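Ticket 166 - Lyric video audio out of step after upload
Opened by: Carys Gape, Sivetlow
Assigned to: Emrys Owen
Status: awaiting retest

Lyrics on the new Culent single appear 200 ms late from the second chorus onwards. The local master plays correctly. Fault seen on two browsers and one phone.

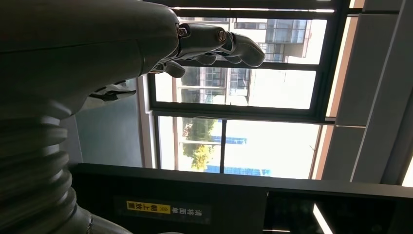
Emrys Owen, 14:20: Audio track is 44.1 kHz, project is set to 48 kHz. Re-exported at 48 kHz - offset down to 100 ms. Caption file still carries timings from the album mix. Have asked Hoi-yan Chang for the single edit timings.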